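Can machines do real chores yet?

Home & Shop Automation > General

dperkel
Started October 2023
My brother-in-law says we'll have a machine folding towels within five years. I run a small repair shop and I can't find one that will sort a bin of mixed straps. Where are things really at?

Hatden_Mike
We looked at an arm for bagging straps and cords. The quote came with 14 weeks of setup. Hard parts are easy for it. Anything that bends is still trouble – it grabs one and brings two.

divya_poduval
I think Mike's experience is out of date. A lot of the newer work starts with people doing the job by hand with grippers, and the machine learns from that. Straps and cloth are the sort of thing they practice on.

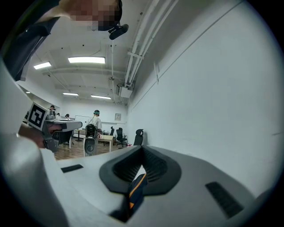

Can a machine pick up a soft strap as well as a person can?
On a good day with one strap lying flat, close to it. In a tangled pile a person is still far ahead.

benchrat75
"On a good day" is doing a lot of work there. My shop needs it on the bad days too. We ran a Branance cell for a while and it handled 146 pieces a shift. My slowest guy does 558.

divya_poduval
Same parts? Same shift length?

benchrat75
Same parts. His shift is an hour longer, so take some off. It doesn't close the gap.

Hatden_Mike
Was it left running overnight? That's the only way the numbers worked for us on paper.

benchrat75
Tried it in February. It jammed and sat there until the morning crew came in. So, no.

ernelov_fan
I'd split the question. Vacuuming and mowing are done, more or less. Laundry, dishes and picking up after kids are not. Shop work is in between, and it depends how much you're willing to change the bench to suit the machine.

divya_poduval
Agree with the split. I don't agree that laundry is far off. Two hands help a lot with cloth, one to hold and one to pull. Most of what people have seen fail is a single arm.
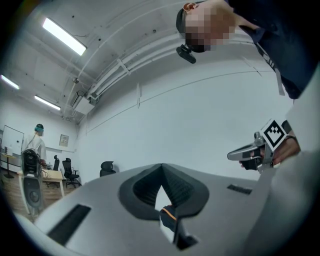 Two hand-held grippers, ribbed pads on the near one

dperkel
OK, but somebody is holding it. That's a person doing the chore with a clumsier hand.

divya_poduval
Right, that's the teaching part. Whether it carries over to an arm in your shop is a fair thing to doubt. I'd want to see it on your bin before paying.

ernelov_fan
Ask Fernandes if they still do trial weeks. They took a box of our parts and sent back a plain list of what it could and couldn't pick. The cords were all on the second list.

dperkel
Will do. I'll send the worst bin we have.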